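Penry Compact 8 underseat subwoofer review

I have had the Penry Compact 8 under the passenger seat of my estate car since March. It replaced nothing, as the car came with four door speakers, two small tweeters in the dash and no bass worth speaking of. I paid the full price for it at Sterkitent, who also sold me the wiring kit. I fitted it myself over the course of an afternoon and have lived with it every day since then, mostly on a commute that is half dual carriageway and half town.

For anyone new to these, an underseat subwoofer is a shallow metal box with a driver and an amplifier built into it. You give it power from the battery, an earth, a signal from the stereo, and you get some low end without losing the boot. It will not do what a proper boxed sub does. I knew that when I bought it, and I would suggest anyone reading this settles that question before spending the money.

What comes in the box

You get the sub itself, a wired remote with a level knob, four brackets, a bag of self-tapping screws, a short loom with a plug on one end and bare wires on the other, and a manual in six languages. There is no power cable, no fuse holder and no earth ring. The picture on the outer carton shows a power cable, which annoyed me. Sterkitent do list the wiring kit separately on the same page, so it is easy enough to add, but budget for it.

The casing is cast aluminium with a fine texture and feels solid. The grille over the driver is steel and does not flex when you press it, which matters if you have people in the back who put their feet under the seat. My daughter has stood on it more than once. The controls are along one short side: gain, crossover frequency, a phase switch and a bass boost knob that I will come back to.

Fitting

Measure under your seat first, and measure with the seat at its lowest setting and all the way back. Mine had enough height but only just. The front edge of the sub sits close to the seat rail motor connector and I had to turn the whole unit round so that the loom came out towards the door. That put the gain knob against the centre tunnel, where I can get two fingers to it and no more. If your seats are electric, check this before you drill anything.

Running the power cable was the slow part. The grommet behind the glovebox on my car is already full of factory loom, and it took a straightened coat hanger, some tape and a fair amount of swearing to get the new cable through beside it. I fused it close to the battery, ran it under the sill trim and brought it across under the carpet. The earth went to a seat bolt, after I had cleaned the paint off under the ring. I have read people saying never to use a seat bolt. I measured it, it was fine, and there has been no whine.

The signal side was simple. The Compact 8 takes speaker-level inputs, so I tapped into the rear door wires behind the stereo. It switches itself on when it sees a signal. There is a remote turn-on wire as well if your stereo has one, and I would use that if you can. With the automatic sensing there is a delay of a couple of seconds when you start the car, and a faint thump through the seat when it wakes up. You get used to it, but I wish it was not there.
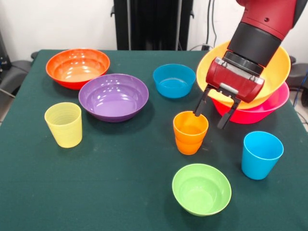
Setting up took longer than I expected. The manual says to set the crossover at the halfway mark and the gain at a quarter, and with those settings the whole car sounded thick. Male voices on the radio were the worst of it. I ended up with the crossover a good way lower and the gain a little higher, then flipped the phase switch, which made the biggest change of the lot. With the phase the wrong way round there was a dip just where the door speakers hand over, and I had been trying to fill it with gain.

Leave the bass boost alone. It adds a lump at one frequency and makes kick drums and bass guitars all sound like the same note. I tried it at various levels for a week and then turned it right down.

The brackets deserve a mention, and not a kind one. They are thin, the holes are slotted in one direction only, and the screws supplied are too long for most floors. I did not like the idea of those going through the carpet without knowing what was below. I used heavy-duty hook tape on the base instead and it has not shifted, including one emergency stop that put a full bag of shopping in the footwell.

Sound

With it set up properly, this is a good little sub for the money. The best thing I can say is that most of the time I do not notice it. The bass seems to come from the front of the car, and it is only when I turn the level knob to zero that I hear how much is missing. Acoustic bass is clear and has some shape to it. Older rock records, which sounded thin through the factory doors, now have a bottom half.

It also takes the strain off the door speakers. I have the stereo's high-pass filter on for the doors, and they go louder and cleaner for it. That alone was worth the afternoon.

It runs out of breath on very low notes. Anything with long, deep synth bass drops away, and if you push the level to get it back, the casing starts to buzz against the carpet. Film soundtracks are much the same. At motorway speed the road noise covers the bottom of its range anyway, so you lose a bit more there. I turn the remote knob up a quarter turn on the dual carriageway and back down in town.

You do feel it through the seat. My passengers are divided on this. Jasmina Hoxha, who shares the drive with me most mornings, likes it and says it keeps her awake. My father asked whether there was something wrong with the exhaust.

Heat and reliability

The casing gets warm after an hour or so of steady use. It has never been too hot to touch. There is a protection light on the end panel that turns red if it overheats, and I have seen it once, on a hot afternoon with the heater vent blowing straight under the seat by mistake. The sound cut out, I shut the vent, and it was back before I reached the next junction.

The car was off the road for 13 days over the summer waiting for a clutch part, and the battery was fine when I came back to it, so the standby draw cannot be much. I did wonder about that with the automatic sensing.

The one fault I have had was with the remote knob. It started to crackle after a few weeks, and then the level would jump when I went over a bump. I emailed Sterkitent and had a reply the next morning from Teodora Karagiannis in their support team, who asked for the serial number and sent a new one without wanting the old one back first. The replacement has been quiet so far. The plug on it is the same flimsy telephone-type clip, though, and I have taped mine in place.

Compared with the others

I had two others on my list. The Skirninard SW311 is the one most people seem to recommend, and I have spent a good while in a friend's hatchback with one. It goes lower than the Penry and does not buzz, but it is 3 cm taller and simply would not go under my seat. If you have the height, I would buy that one and put up with the price.

The Bratatus flat sub is cheaper than both. I listened to it in a shop on a demonstration board, which tells you very little, so I will not say much on how it sounds. The casing is plastic and the grille moved when I pushed it with my thumb. It does come with a full wiring kit, and once you add one to the Penry the gap in price is bigger than it first looks. For a second car or a van that might be enough.

I also thought about just changing the door speakers. I am glad I did it this way round. Better door speakers would have given me a cleaner top end and very little more at the bottom, and on my car the door cards are a nuisance to get off -- the clips break if you look at them.

Things I would change

A power cable in the box, or a carton that does not show one. Decent brackets. A remote with a proper locking plug. Controls on the top face or on both ends, so you can still reach them whichever way round the thing has to go. And a line in the manual explaining what the phase switch does, as the present one says only "adjust phase to preference".

Who it suits

If you want the boot kept clear and you listen to ordinary music at ordinary volume, the Compact 8 will do the job. If you like it loud, or you mostly play electronic music, look at a box in the boot or the Skirninard. If you have never run a cable through a bulkhead, get a price from a local fitter before you order. I was quoted more than I wanted to pay, but by the time I had my arm stuck behind the glovebox it had begun to look reasonable.

Four out of five. I have knocked one off for the brackets and the remote. Mine is staying in, and I will update this if the second knob goes the same way as the first.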